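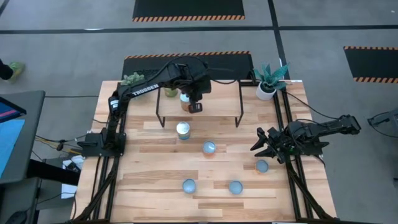

Grevell Shared Workspaces | Furniture & Fittings Desk

Ticket 703
Subject: Little pantry shelf rocks on the butcher-block table
Opened by: Tamara Jitaru
Opened: Jun 3, 2018
Location: Illetti room, big table with the plants
Status: Open, waiting on part

Hi all! I'm opening this for the small shelf stand on the wooden table, the one with the wooden top and the thin black metal legs. It's a Sandholm, the short version. It rocks. You put a can on one end and the other end comes up just enough to click, and if you put a can on the other end it clicks back. I've been living with it for a while, but now we're using the shelf every day for the canned goods and it's driving me a bit nuts.

What I need is for the five cans to stand in a row on top and stay where they're put. Right now the ones near the ends creep when somebody leans on the table, and last week the salmon went over the back (no dent, it's fine). Until it's sorted I'm happy to have everything down on the tabletop, but then there's hardly any room left to work, so please don't let this one sit!

Things I already tried before bothering you:

Turned the shelf end for end. Still rocks, same corner, so I'm blaming the shelf and letting the table off the hook.

Folded cardboard under the bad leg. Worked until the cardboard squashed, so one afternoon. Then a thicker piece, and that was too much and it rocked the other way.

Snugged up the screws underneath with the hex key from the drawer. Two of them took a good half turn, which surprised me. Better but still clicks.

Update from Tamara

Kalliopi Petridis from your desk came by, thank you Kalliopi! She took everything off and flipped the shelf over on a towel so we didn't scratch the table. She says the legs themselves are straight and it's the frame that's racked a little, probably from being picked up by the short bar that sticks up at the end. Guilty, I do that all the time. It looks like a handle!

She loosened all the screws, pressed the frame down flat on the table, and tightened them again while I leaned on the top with both hands. Corner to corner, a bit at a time, like a car wheel. Much better. With nothing on it the shelf now sits flat and I can't get a click out of it.

With the cans on I still get a tiny one, only at the left end. I tried them in different spots and it's the tall can that does it. Put the tall one in the middle and I get nothing. Put it back at the left and tap the top, click. So the row matters more than I thought, and I'd still like to keep it at the left because it hides everything behind it otherwise. 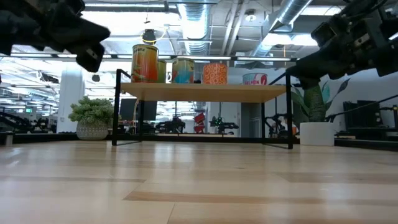
The other thing Kalliopi noticed is the top is a bit slick. Somebody (me, again) gave it a coat of Preda wood oil when I did the big table, and I don't think I wiped off enough. She rubbed the top down by hand with 80 and then 100 along the grain, very lightly, and wiped the dust off with a barely damp cloth. I was nervous about the 80 but it came out nice. The cans don't skate anymore when I push the end one with a finger. If anybody else is going to try this, take the plants off the table first. I was picking dust off leaves until dinner.

Reply from Kalliopi Petridis

Thanks for the notes, Tamara. Remaining click is the left front foot. The plastic cap on the end of the leg has split, so that leg sits low when there's weight over it. Caps come in a bag of 6 and I've ordered one bag. Please don't glue the old cap on in the meantime, I'd only have to scrape it off. Heavier cans toward the middle until then, and lift it by the top from both sides.

Update from Tamara

Okay, no glue, I promise (I had the tube in my hand when I read that). I've put a felt dot under the split cap just so it doesn't mark the wood, and we're lifting by the top now.

Two questions while I have you. Should I change all the caps when the bag comes, or only the bad one? My feeling is that one new cap next to a bunch of worn ones will start the rocking all over again. And is it okay to leave the sanded top bare, or does it want oil again? I'd go very thin this time and leave it overnight before anything goes back on it.

Reply from Kalliopi Petridis

Change them all, and keep the spares in the drawer with the hex key. Leave the top bare for now. We can look at oil in July when I'm over to do the big table.

Update from Tamara

Perfect, July works. Leaving this open until the caps turn up. If they get dropped at the front desk, could somebody write 703 on the bag so it finds its way to me?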